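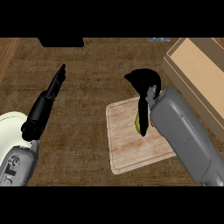
Wooden tabletop, rendered view from above.

About Clastby

Clastby is a wood finish testing and consulting laboratory. We measure how clear coats, oils, waxes and stains perform on tables, counters, desks and other flat furniture surfaces. Our clients are furniture makers, contract refinishers, and the purchasing departments of restaurants, libraries and schools. We do not manufacture or sell finishes, and we take no commission on products that appear in our reports.

History

The laboratory began as the test bench of the Kudov furniture works, where Csenge Bozsik ran incoming inspection for lumber and coatings. Outside shops started sending panels to be tested alongside Kudov's own, and the outside work eventually took up most of the schedule. Clastby was set up as a separate company in August of the following year. It kept the original conditioning room and the original abrasion tester, which is still in service for comparison runs. Kudov remains a client on the same terms as any other.

The Wieser reference collection came to us later, when the Wieser refinishing shop closed. It consists of 149 finished panels with handwritten application records, covering shellac, nitrocellulose lacquer, alkyd varnish and several early waterborne products. Panels from the collection may be viewed by appointment. They are not loaned.

What we test

Liquid resistance. Water, coffee, red wine, vinegar, cooking oil, ethanol and household ammonia are applied as spots under glass covers and read after set intervals. Readings are made at the time of removal and again after a recovery period — many waterborne coatings whiten under water and clear on standing, and the two readings are reported separately.

Heat. Dry and damp heat tests use an aluminum block on the finished surface. Results are given as the highest block temperature at which no permanent mark is left.

Abrasion. Panels are run to first break-through, with film thickness recorded at four points beforehand. A wear figure without a film thickness is of little use to a shop, and we do not issue one.

Adhesion. Cross-cut tape test on flat panels, repeated after humidity cycling.

Color and gloss. Readings are taken before and after light exposure. On open-grained or figured wood we take 10 readings per panel and report the spread as well as the mean.

Conditioning and substrates

All panels are held in the conditioning room until two successive weighings agree. Panels supplied by clients should be at least 165 mm on the short side and flat enough to sit on a plate without rocking. We can prepare panels in white oak, red oak, hard maple, black walnut, cherry and ash. Other species are quoted on request. Exotic oily woods need a longer lead time on account of slow cure.

Please send the product data sheet and the actual application schedule, including sanding grits between coats. The schedule used in the shop frequently differs from the one on the can, and the report will refer to the schedule you give us.

Reports

Each report lists the substrate, moisture content, coating system, film thickness, test conditions and individual readings. Averages are shown only beside the data they come from. Readings are made by 2 technicians working separately; where they differ by more than one grade, the panel is read again on a later day. Raw data are kept on the Zirton records system and can be supplied as a spreadsheet.

Retained panels are stored in the dark, face up, with paper interleaving. Clients who want their panels back should say so on the order form.

Staff

Csenge Bozsik, laboratory director. Responsible for test methods, final review of reports and the Wieser collection.

Mojtaba Talebi, coatings chemist. Responsible for cure studies, failure analysis and client questions on incompatible systems — oil over wax, waterborne over uncured stain, and similar cases.

Inquiries about a finish that has already failed on site should go to Mojtaba first, with the name of the last cleaner used on the surface if it is known.

Page last revised 12/3/22.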